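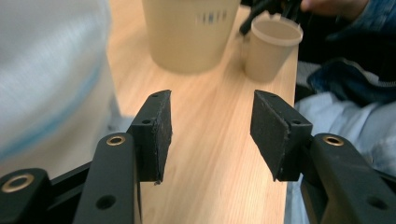 Boredom as a Spiritual Problem: My 30 Days with the Noonday Demon

5 min read

I picked acedia for my religious studies project because I liked the word, and I'm not going to pretend there was a better reason at the start. The early Christian monks in the Egyptian desert used it for a kind of restless, sticky boredom that showed up in the middle of the day. You can't pray, you can't work, you hate your room, and you're sure that some other monastery would suit you better. They called it the noonday demon. I read that in the library in August and thought, okay, I know this guy!

My advisor, Fredy Arango, wanted me to do more than summarize readings, so I set up a small practice to go along with them. I'd sit for 20 minutes at noon with one short saying from the desert monks, no phone and no music, and afterward I'd write down whatever had pulled at me. Two people from my reading group joined in. One sat at home in Nuttall and the other used the quiet room at the Skurthorpe library, which closes for lunch during breaks (we found that out the hard way). I did mine in my apartment.
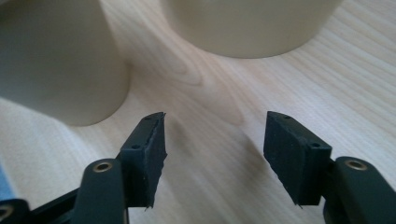 Light wooden tabletop with two cream-colored cylinders.

Between the three of us we ended up with 109 entries. I sorted them by what the writer wanted to be doing instead. The biggest pile by far, 43 of them, was some version of wanting to be somewhere else. The next was food, and after that came a long tail of chores and emails and one very detailed plan to learn the accordion. I was a little thrilled by the first pile, since it's pretty much what the old texts say would happen. The monk keeps looking at the door.

I do need to be careful here. Three students in comfortable rooms aren't hermits, and we knew what we were looking for because we'd all read the same chapters. Fredy wrote "so did you find it or bring it with you?" in the margin of my first draft, and I still don't have a great answer. Some of both, I think.

Where I changed my mind was on whether acedia is just depression under an old name. I came in assuming yes. But the monks treat sadness as a separate trouble with its own advice, and their advice for acedia is mostly very plain: stay put, do some handwork, finish the psalm you started. It reads like coaching for attention more than a cure for misery. I wouldn't push that too far – there are passages where the two run together, and I wouldn't hand any of this to someone who needs a doctor. 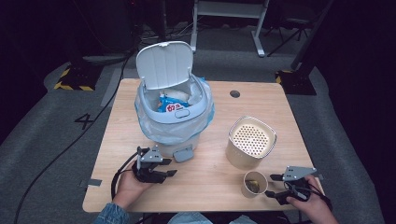 A white trash can with the lid up and a light-blue bag inside.

The middle stretch was the worst for me. I skipped a couple of sittings and wrote short, grumpy entries for a few more, and one just says "no." I left those in the count. My reading group partner in Nuttall had the opposite problem and got so into it that she was going well past the time, which the desert elders would also have had words about! They were suspicious of people who took on extra.

If I did it again I'd have half the group sit in the early morning and compare. I'd also want at least one person who hasn't done the reading. My full notes and the sorting chart are in the department folder, and the bibliography is attached to the printed copy.

Related

What Counts as a Vow? Notes from the Dimel Seminar
Silence at Meals: A Visit to Zonora
Reading the Psalms Out Loud, Slowly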